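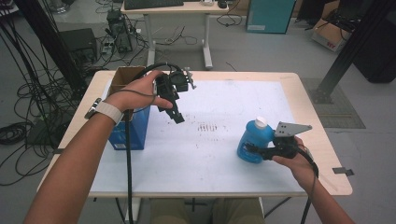 # Skotau paper and bottle table set

Data card, version 3. Last edited Apr 18, 2018.

This folder holds the records for the paper and bottle table at Skotau. Everything in it was done on one light wood table with a big sheet of white paper laid on top. The work is household stuff: clearing the table, moving bottles and boxes, straightening and lifting paper, throwing away what is used up.

If you only want the numbers, open `sessions.csv` and skip to "Fields" below.

## What is in the folder

```
skotau-table/
 README.md
 sessions.csv
 items.csv
 paper/
 bottles/
 boxes/
 notes/
```

There are 162 sessions and 1407 entries. An entry is one start-to-finish handling of one thing, for example a bottle picked up and set down again. Of these, 339 are paper entries. The rest are bottles and boxes, plus a few that are marked `other`.

## The table

The paper sheet covers most of the top. It gets marked up with use, and we leave it down until it tears or won't lie flat. A dirty sheet is not an error. Smudges and streaks are logged under `sheet_state` as `clean`, `marked` or `heavy`.

The wood at the edges stays bare. If a bottle is set down there, `surface` says `wood` and not `paper`. Please keep these apart if you add entries, they got mixed up in the first version and it took a long while to fix.

There is a desk with a keyboard behind the table. Nothing on the desk is part of the set.

## Items

**Bottles.** The main one is blue plastic with a white cap and a handle molded into the side. It is `bottle_a` in `items.csv`. Fill level is `full`, `half` or `empty`, written down before the session starts. Do not guess it later.

**Boxes.** A blue box and an open brown cardboard box. The cardboard one nests in the top of the blue one, and when they are together they count as one item, `box_pair`. If they are pulled apart during an entry, close that entry and start two new ones.

**Paper.** Large white sheets, some plain and some with print on them. See the next section. 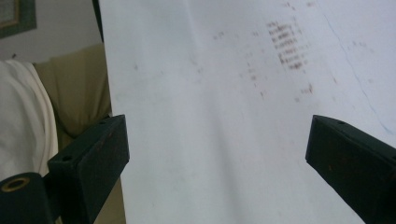
**Chowdhury**
Table records, Skotau

## Notes on the paper entries

Paper was the hardest part to write up. A sheet does not have one shape, so the position columns are mostly blank for it. We use these words instead:

- `flat` - lies on the table with no lifted edge
- `curved` - bends along its length but has no hard fold
- `creased` - has a fold line, even a faint one
- `wrinkled` - small dents all over
- `torn` - any rip longer than a thumbnail

A sheet can have more than one. A sheet that is a bit wrinkled, curved, and has one faint crease gets `wrinkled;curved;creased`, in any order.

The `print` column is for ink on the sheet. Use `none`, `line` or `block`. Reddish-brown text in short stacked lines is `block`, even when it is too faded or blurry to read. We did not try to copy out any text, so please don't ask for it. A thin pale line by itself is `line`. If there is both, write `block`.

Loose specks go in `sheet_state` with the smudges. They are not print.

## Fields

| Column | Meaning |
|---|---|
| `session` | number of the session |
| `entry` | number of the entry, does not restart |
| `item` | name from `items.csv` |
| `surface` | `paper`, `wood` or `held` |
| `sheet_state` | `clean`, `marked`, `heavy` |
| `paper_shape` | paper entries only |
| `print` | paper entries only |
| `fill` | bottle entries only |
| `remark` | free text |

Files are comma separated and saved as UTF-8. A blank cell means it was not written down. It does not mean zero.

## Known problems

- Some early bottle entries have no `fill`. They were left blank.
- `creased` was used for wrinkled sheets in part of `paper/`. Most are fixed. If you find one, send the entry number.
- `remark` has spelling mistakes. We left them in.
- The Unwood export drops everything after the first semicolon in `paper_shape`. Use the plain files if you need the full value.

## Opening the files

Any spreadsheet program will do. With Cliketti, import `items.csv` first and `sessions.csv` second, or the item names show up as numbers. Turn off automatic dates.

## To do

- Add sheet size to `items.csv`
- Split `other` into real items
- Finish checking `notes/` against the session numbers - planned for May

## Use

Free to copy and change for teaching and research. Keep this file with the folder. If you rename a column, say so at the top of your copy.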